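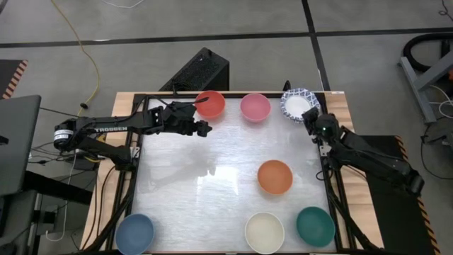

Robot arms on the clearing line, what's it done to your shifts?

Forum: Kitchens, Canteens and Catering Work
Started by tealeaf_tam, August 19, 2018

tealeaf_tam wrote:
Right, I've been at the Dalen site canteen for donkey's years and we've now got the two-arm table in the trial room next to stores. Bowls and plates for now, no cutlery, no glasses. The idea is that the arms sort the crockery before it goes in the racks, and the people who used to do that (me, mostly!) get moved to "service support". I've asked what service support is and had a different answer from everyone.

I'm not against it. My wrists are shot from sorting and I'd happily never stack another bowl. But I would like to know what happened to the hours at other places before I sign the new rota in December. Anyone been through it?

mopbucket88 wrote:
We had it at Drolley. Two of us went from wash-up to the counter and I'll be straight with you, I prefer it. You talk to people, you're dry by the end of the day, and my back's stopped complaining. The downside is you lose the early finish. Wash-up used to be done when it was done, and if you were quick you got off. On the counter you stay till the shutters come down.

gravyboat wrote:
Prefer it, fair enough, but did they pay you the same? Ours put "service support" on a lower band and hoped we wouldn't read the letter. Get it in writing Tam. I mean the grade and the hours, both.

mopbucket88 wrote:
Same pay, yes. I know that's not everybody's story.

nightshift_nell wrote:
Can I ask what bowls you've got on there? Ours only behaved with the plain round ones. We had a lovely set of oval dishes and they got quietly boxed up, and now every pudding comes in the same round bowl. It sounds daft to moan about but the regulars noticed before the managers did.

tealeaf_tam wrote:
All round, Nell, every one of them. Red, pink, orange, a sort of slatey blue, cream, teal. And a paper plate with a blue and white pattern on the rim, which I'm told is in there as the tricky one. We don't even use paper plates except at the summer do.

gravyboat wrote:
See this is what gets me. 3,000 meals a week go through our place and half of what comes back has got a napkin squashed in it and a teabag on top. Empty bowls on a nice white table isn't wash-up. Come and film it at ten past one on a Friday when it's fish.

sparky_lou wrote:
Bit unfair gravyboat. I'm on the maintenance side (different firm, we have a Wonik line for packing) and you always start with the easy stuff. You'd start a new lad on the easy stuff too. What I'd tell Tam is to get herself trained on the thing. Whoever knows how to stop it, reset it and set it going again is the one they can't do without. I did 2 days on ours and it's been the most useful training I've had off any employer.

gravyboat wrote:
New lads get paid though Lou. And they grow up and do the fish.

sparky_lou wrote:
Ha, ok, you can have that one.

tealeaf_tam wrote:
I did ask about training and was told it's "being looked at". The youngsters who set the arms up are very nice, mind. One of them asked me how I pick up two bowls in one hand and I had to stop and think, I've never had to explain it before. I showed them a few times. Came home and wondered if I should've charged!

nightshift_nell wrote:
You should have. I'm only half joking. If they're learning it off you then that's a job with a name and it ought to be on your rota as one.

mopbucket88 wrote:
Agree with Nell there. At ours they had someone from Masus in to do the "people side" and the only good thing that came out of it was that demonstrating counted as paid hours, on top of your normal ones. Ask for that. Also ask who clears up when it drops something, we argued over that for weeks.

gravyboat wrote:
Who does clear up?

mopbucket88 wrote:
Whoever's nearest. So, me.

tealeaf_tam wrote:
Thanks all, this is more use than the briefing was. I've got grade, hours, training and demonstrating time on my list and I've added the dropping question. Meeting's on Thursday, will report back if there are biscuits.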